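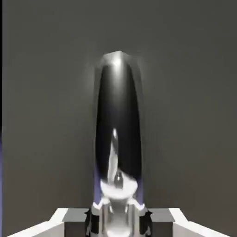
**Landthorpe library: winter hours and the new loan rules**

The Landthorpe branch goes back to its full winter hours on Monday. The doors open at 9:30 and close at 6, with a late evening on Thursdays until 8. The Umbridge branch keeps its present hours until the boiler work is finished, and returns can be left in the drop box by the side entrance.

Loan periods change at the same time. Novels and general nonfiction can be kept for four weeks, up from three. DVDs stay at one week. You can renew a book 2 times, online or at the desk, unless another reader has asked for it. Late fees on children's books end at both branches. Fees already on a child's card will be cleared without anyone having to ask.

Haruna Wada, who runs the Landthorpe desk, asks readers to check their shelves at home. At the last stock check 331 items were listed as overdue, and 46 of them had holds waiting. Several are from the local history section and are out of print. Bring them in whatever their condition.

The book sale in the meeting room raised $219. The money will go toward large-print titles, and suggestions can be left at either desk. Westerns and family sagas have been the most requested so far, and Mathias Grabner has started a list of authors we don't have.

The Thursday reading group has finished its run of short stories and moves on to travel writing. Copies of the first book are behind the desk under the name Sison. Bienvenido Sison leads the group again this year and new members can come to any meeting. It starts at 6:15 in the back room, and people usually leave by 7:45.

Holds placed at Umbridge before the change will be sent to Landthorpe if you ask. Call the desk with your card number, or leave a note with your next return.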